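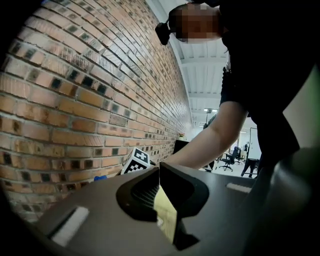

Photo: Hefin Lougher / Undemdale

Checking gripper width with a marker cube

Before you turn recordings from a hand-held gripper into training data, the software has to know how far apart the fingers are at every moment. These steps use Furkska, our small command line tool. You need a fisheye calibration file and a printed marker cube.

1. Open and close the fingers fully five times at the start of the recording. Go slowly.

2. Run furkska width on the file. It finds the finger tips in each image and writes one width per line, in millimetres.

3. Look at the closed readings. They should all lie within 2 mm of each other. If they drift, the calibration file is probably from another lens.

4. Run furkska pose with the cube size set to 52 mm, or whatever yours measures. Measure the black square and leave out the white border.

5. Plot both outputs on one time axis. Wyn Pritchard's script does this and marks any gap longer than 12 images.
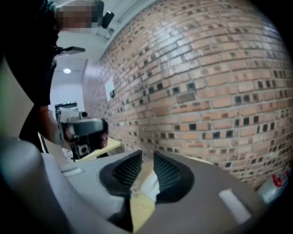
Thin fabric needs one more setting. The closed width over cloth is almost the same as the closed width over nothing, so the default threshold will label a grasp as empty. Set min_grasp to zero and let the planner use the change in finger speed instead.

On our April set of 877 recordings this left about 100 to check by hand. Most had a finger tip hidden for part of the run. Furkska leaves those widths blank and does not guess, so filter them out before you export.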